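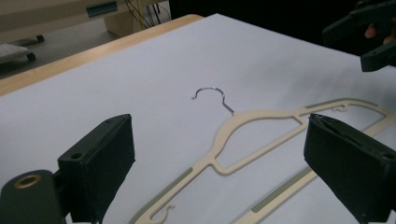 How do you get shoulder bumps out of a knit sweater?

Dampen the stretched spot with cool water, press it flat with your palm, and let the sweater dry on a towel. Most bumps are gone by morning. If one is still there, hold a steam iron just above the knit for a few seconds and pat the fabric down again.

Heavy knits should be folded. Cotton and thin merino can be hung if you fold them over the bar first: lay the sweater flat, fold it in half lengthwise so the sleeves match, set the hanger on top with the hook at the armpit, then bring the body and the sleeves over the shoulders of the hanger.

Blouses slip off smooth plastic. Wrap a rubber band two or three times around each end, or run a short line of hot glue there and let it harden overnight before use.

Pants crease at the knee when the bar is narrow. A cardboard tube slit down one side and pushed over the bar fixes this. Cut it to 2 inches shorter than the bar.

Closet rods: wipe with a dry cloth, then rub with a piece of wax paper. Hangers slide much better. I do mine every February when the winter coats get moved.

Noemí Orozco wrote to ask about cedar blocks. Sand them lightly when the smell fades. Don't let them touch silk.

Updated 2021-04-10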